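Home | News | Research | People | Contact

Robot that takes its time: Barasa team shares results of its computer repair study

August 10, 2024
By Kipchumba Ndung'u, Barasa press desk

12 shares | 3 comments

Anyone who has ever opened up an old desktop computer on the kitchen table, screwdriver in one hand and torch in the other, will know that the hard part is seldom strength. It is finding the right spot among all those cables and slots, going in at the right angle, and stopping before you bump into something you will be sorry about later. We are very pleased to say that our small team at Barasa has spent a good long while teaching a robot arm to do just that, and that the results of the study, which we have named Oma, are now ready to share with everybody.

The idea behind Oma is a simple one, though it took us a fair bit of head-scratching to get there. Most methods for teaching a robot to handle small parts ask it to plan the whole movement at the start and then carry it through. Oma breaks the last stretch of the journey into short steps, and at each step the arm looks again through the small camera at its wrist, compares what it sees with what it expected, and decides whether to carry on, shift a little or back away. We call these pauses "second looks", and they have become a bit of a catchphrase in the lab (even at lunch, when somebody is choosing a sandwich). 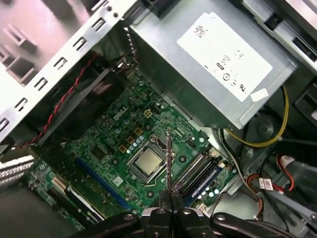

The gripper holding a thin metal tool over the processor socket of a Dell motherboard.

For the study, the arm was given 200 reaching tasks inside opened computer cases, each one asking it to bring the tip of a tool to a chosen point on the board and hold it there. The cases were turned to a fresh angle between tasks so that the method could not lean on remembering where everything had been the time before. Using second looks, the arm reached its point cleanly in 96 per cent of the tasks. The older method, planning once and going straight in, was given the same 200 tasks on the same arm and managed 59 per cent, and we were careful to leave the lighting, the tools and the cases just as they were for both.

There is a price to pay, of course, and we would like to be open about it. All that looking makes the arm slower, and on the simplest tasks the older method got there well before Oma did. We think that is a fair exchange for work around delicate parts, but it would be a poor one on a fast packing line, and we would not suggest it for that.
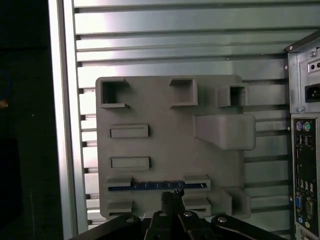

The same way of working carries over to tasks outside the case, too, and this is the part of the project that has cheered us most. The arm does not need to be told in advance exactly where a part sits, only what it is looking for and what it has in its grip, so changing from one job to the next mostly means changing the tool and showing it a handful of new views. Our colleagues at Driston, who helped us with the step planner from the very beginning, spent much of July trying to catch it out with awkward starting positions, and we are grateful for every one of them, including the ones that sent us back to the whiteboard!

"I had expected the gains to come from a cleverer plan," said Kipchumba Ndung'u, who wrote up the study as well as this notice. "Most of them came from letting the arm change its mind halfway there. It does look rather hesitant when you first watch it, and visitors sometimes ask whether it has got stuck, but after a few minutes you find yourself quite fond of it."

The next round of work will be done with Prunda, where the method will be tried on a wider mix of older machines of the sort that are taken apart for spares. We also want to find out how few second looks the arm can get by with before the results begin to slip, and whether it can learn to save them for the trickier places.

The full write-up, together with the task list and the scoring sheets, can be had from the Barasa press desk on request. We are happy to answer questions from teachers, repair groups and the simply curious, and visits to the lab can be arranged with a little notice.

Previous | Next | Back to News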